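About Us

Hi, and welcome to Idomau! We look after one robot cell. That's the whole company, more or less, and we like it that way. The cell is called Veres, it handles cloth, and if you've come here from the Hutbridge newsletter you probably know it already from the column on worn fingertips (thanks for all the mail, by the way).

I started out fixing sewing machines, so cloth was the bit I understood. The robot side I picked up one stripped screw at a time. We moved into the Deltum building in November with two workbenches and far too many cable ties, and Veres has been running there ever since, with breaks for whatever I'm fiddling with that week.

Most of our work is setup. Two arms have to agree on where a piece of fabric is, and if one of them is out by a hair you see it straight away in how the cloth hangs. So we start every morning with a striped cloth. Stripes are great for this – a twist that would hide in plain white shows up as a bent line.

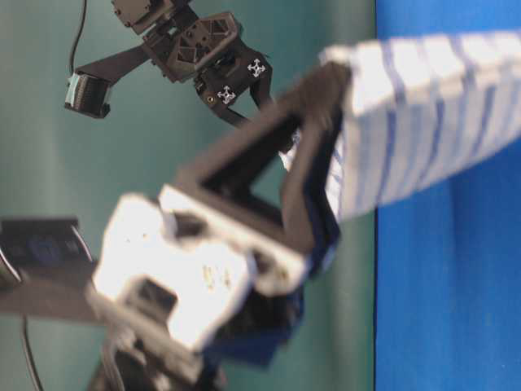
Both grippers on the striped cloth at Veres.

After that come the fingers, and I could talk about fingers all day! They have to close evenly, tip to tip, with no daylight where there shouldn't be any. I check them by eye first, then with a strip of paper, then on real fabric. Lint is the enemy. It gets into every ridge and corner, so we brush the fingers down at every cloth change and give them a proper clean after 800 grips. We used to stretch it to 900 and I didn't like what I was finding in the joints.

Our favorite test is a plain pinch. Close on a fold, hold it, look at the tips. If the fabric bunches up between them and stays bunched, I move on to the cables.

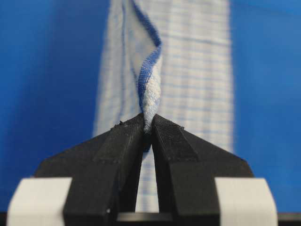
Tamping the screws with a dab of thread locker saved us more downtime than any new part, wrote one Hutbridge reader, who also told us to mark each screw head with paint so you can spot the ones that have turned. We do both now. The paint marks are a bit ugly and I love them.

Cables get their own slot in the day. A thin cable on a moving arm needs enough slack to follow the wrist and not so much that it snags, and the only way I know to get that right is to run the arm through its full reach, slowly, and watch. Then run it at working speed and watch again. I keep about 4 spare leads in the drawer and swap one as soon as it feels stiff in my hand.

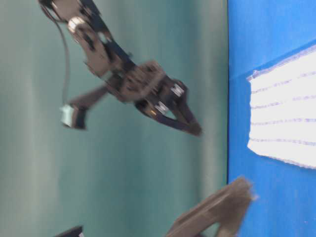

Arm in motion, striped cloth on the blue tabletop.

Repairs we do in-house whenever we can. Every job goes in the paper logbook, including the dumb ones (there's a full page on a washer I put in backwards). If you run a cell like ours and you're stuck on grip, slack or lint, write to us through the contact form and tell us what cloth you're using. We answer in the afternoons, once Veres is up.

Page last updated 16 December 2019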